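Home | Make | Play | Read | Back Issues

The Great Cardboard Marble Run
By Henryk Nowicki
Monday, October 28, 2024

It started with a cereal box and a wet Saturday. My daughter wanted to know whether a marble could get from the top of the bookcase to the kitchen without anyone touching it, and I said sure, give me ten minutes. That was in February. We're still building.

If you've never made a marble run out of cardboard, you're in for such a good time (and you may never throw out a box again, sorry). You need very little to get going: cardboard, masking tape, scissors, a marble. We've tried the fancy stuff too. A friend lent us her Jollum set, which has lovely smooth tracks and a spiral that my son would happily marry, but both kids drifted back to the cardboard within the week. I think it's the tape. Children will do almost anything if you hand them their own roll of tape.

Our first track was just paper towel tubes cut lengthwise, so each one gave us two long gutters. Cut them yourself if your kids are small, because tubes squash the second you lean on them and the scissors slip. Overlap the ends like roof shingles, with the uphill piece sitting on top of the downhill one. We did it the other way around at first and the marble stopped dead at every single join. My son, who is four, thought this was the funniest thing he had ever seen.

Then there's the slope. Everybody goes too steep! A steep run is over in a blink and the marble flies off at the first corner and goes under the fridge, where it joins its brothers. Try a drop of 3 inches for every tube and see how you like it. Ours rattles along at a nice lazy pace, slow enough for a preschooler to trot beside it and shout.

Corners took us most of a weekend. What worked in the end was a yogurt cup with a hole cut low in the side – the marble drops in, swirls around a couple of times and rolls out in whatever direction you pointed the hole. Kaufmann's, the hardware store down the street from us, sells painter's tape that peels off the wall clean, so that's what we use anywhere near the good paint. Ordinary masking tape is fine on furniture legs, though do take it down after a day or two or you'll be scrubbing off gum.

Decorating is where my daughter takes over. She painted the tubes before we taped them up, which I'd recommend, and she named every section. The long stretch over the radiator is Wilau Pass. There's a swamp made of green tissue paper, and a tunnel with teeth, and a toll booth where the marble is supposed to pay but never does.
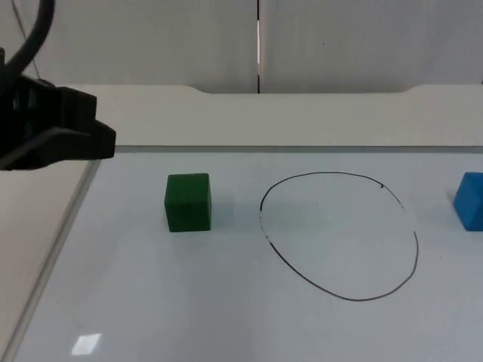
TABLETOP – Green Cube, Drawn Oval, Blue Cube

Once you have a run that works, add noise. A row of bottle caps taped along the gutter gives you a terrific clatter, and a jingle bell hung at the finish tells the whole house that the marble is home. We've also let ours drop into a metal pie pan, though only the once, as it was six in the morning.

For a rainy-day party, split the kids into two teams and give each one the same pile of junk and 40 minutes. The slowest marble wins. It's a much better contest than the fastest one, because they have to fuss over every little angle, and they get very serious and whispery about it. Our neighbors the Hosens hold the record on our street and I've been hearing about it ever since.

Keep marbles well away from babies and toddlers, of course. If you've got a little one around, switch to a ping-pong ball, cut wider gutters out of a shipping box and fold up the sides. It bounces more, so you'll want higher walls on the corners.

My daughter's next plan involves the staircase and 200 paper cups. I've said yes to the staircase.

More from Make & Play
Sock Puppets With Working Eyebrows
A Shoebox Theater for Shadow Plays
Salt Dough Beads, Two Ways
Paper Boats That Stay Afloat
Readers' Letters: Your Best Box Forts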